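Prostdale Rugby Club names Boersma as first-team captain

Prostdale Rugby Club has confirmed that Hendrik Boersma will captain the first team for the remainder of the season. The appointment was approved at the last meeting of the playing section and takes effect with the home fixture against Cletmont.

Boersma, a flanker, joined the club as a junior and has been a regular member of the senior side for 7 seasons. He led the team on four occasions last year when the previous captain was injured, and the coaching staff have asked that he keep his existing role at the line-out.

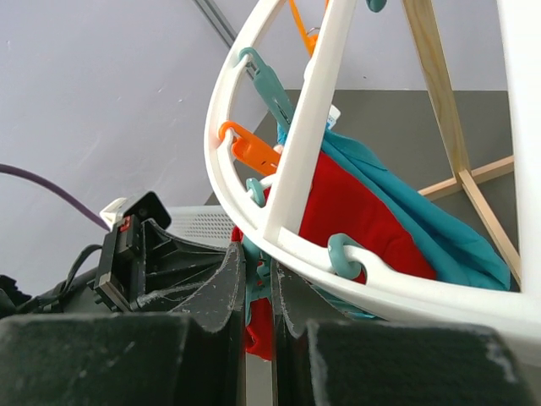 Club News | Words: Sanne Hermans | 3 February 2020

The new captain will work with head coach Luc De Smet, who has signed an extension to his present agreement. Mr De Smet will continue to take the Under-18 squad for one session each week, an arrangement that has already brought several younger players into senior training.

Members will be aware that the first half of the season was a difficult one. Three away matches were lost by narrow margins, and the postponed fixture at Grikby has still to be played. The league has asked both clubs to agree a new date in March. Details will be posted in the clubhouse and sent to season ticket holders as soon as they are settled – supporters who had booked seats on the coach may keep their place or ask the office for a refund.

Attendance at home matches has held up well. The derby before the winter break drew 927 spectators, the highest gate of the season so far, and the collection taken at half-time raised almost 3,000 euros towards new floodlights on the training pitch. The club thanks all those who gave.

Supporters attending the Cletmont match are asked to use the north entrance while the path beside the main stand is being resurfaced. Parking behind the stand is reserved for visiting officials and blue badge holders. The second team will play on the lower pitch beforehand, and entry to that match is free.

Nominations for the end-of-season player awards are now open. Forms may be collected from the bar or the club office and should be returned before the last home fixture. Members may nominate one player from each senior side.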